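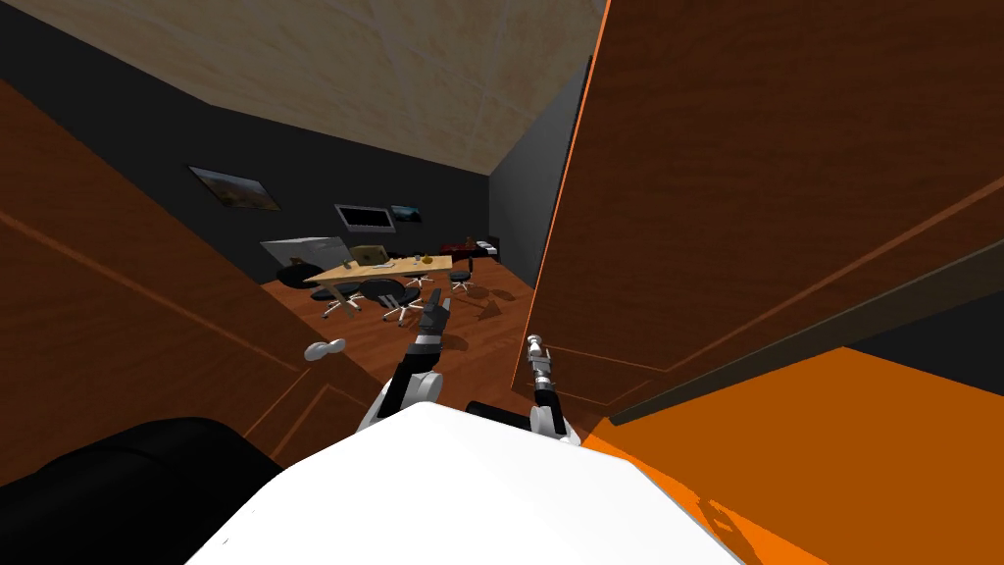

Notebook, finishing bench, Jondincombe
September 17, 2023

Continued with the red-brown varnish for the Tanabe cabinet. The last batch from June has become thick in the jar and I do not want to thin it again, so I started fresh. Resin is Siresen, the pale one. Oil is the same linseed as before.

Cooked the resin alone first, slowly, on the small plate in the yard. It reached 118 degrees and I held it there until the foam went down. Then the oil was added warm, in a thin stream, with stirring all the time. Colour in the pot was dark like tea. On glass it is much lighter, more honey than red, as always with this resin.

The string test was not good at the beginning. A drop between the fingers broke very soon. After more cooking it pulled to nearly 3 cm before breaking, and I stopped there. Cristian prefers to go longer, but his last one stayed sticky for weeks and I told him so.

Pigment: madder lake, ground in a little of the same oil. I made 2 strengths and wrote A and B on the lids. A is the weak one. B has grains still, it needs to go back on the slab. My muller has a chip on the edge and I think it leaves a ring of badly ground pigment. To check before I blame the pigment.

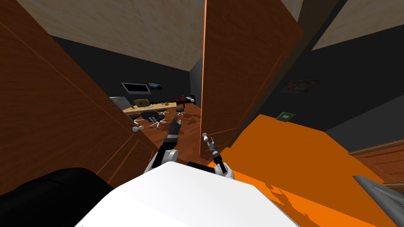
Both doors open, white round knob on the left one.

Strips brushed on the maple offcuts, sealed yesterday with thin shellac. First coat A on all of them, second coat will be B on the left half only. The brush is the old flat one from Plovarard, it loses hairs again. Took out three with the tweezers, the marks closed by themselves.

Drying is under the lamp box with the door of the box a little open. I did not write the humidity this morning, I must remember it tomorrow.
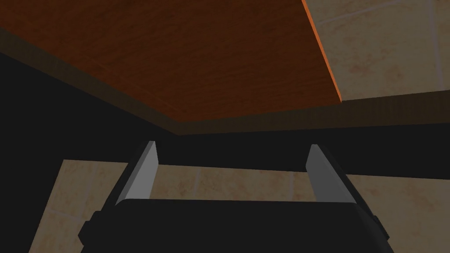 The question of edges is still not solved for me. A red-brown surface can be correct on the face and then too orange where the light comes on the thickness of the board, and the client sees the edge first because it is at the height of the eyes. The wood panel seen from below has the same behaviour: the face is warm reddish-brown and goes darker to the left, but the thin edge on the right is bright orange in the light. For the cabinet I would like less difference. I will try a little umber in the coat for the edges only, and wipe it before it sets, so that the corner does not become a dark line.

Cristian Condori looked at the strips after lunch. He finds A too yellow and asks for one more with a drop of black. I agree to try, but on a separate strip.

To do:
Grind B again, with the other muller if it is free.
Filter the new batch through silk, not paper (paper took too much last time).
Write to Tanabe about the inside of the drawers, varnish or only wax.
Order linseed, the can is low.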